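Chapter 9
Still Life: One Apple, One Plate

Welcome to my favourite chapter! An apple and a white plate on dark grey cloth will teach you more about colour than a crowded table. 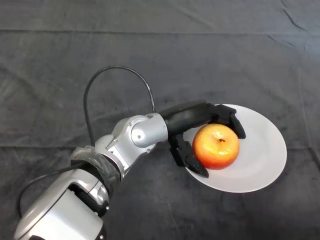

Start with the plate, because ovals are tricky — and fun. A round plate seen at an angle becomes an ellipse. Sketch it lightly, going over the curve a few times until it feels smooth. 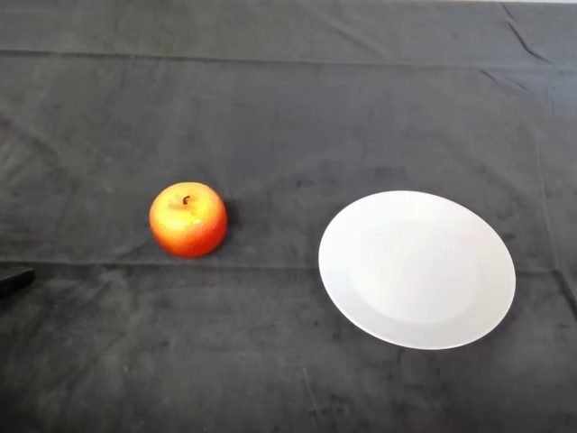
Now for colour. Let the yellow drift into orange, then red, as the apple turns from the light. Kátia Furtado, who taught me at Altport, called this "walking around the fruit."

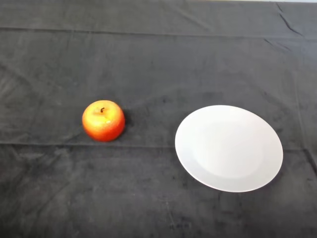

Should I use black for the shadow?
Try a deep grey first, and keep its edges soft.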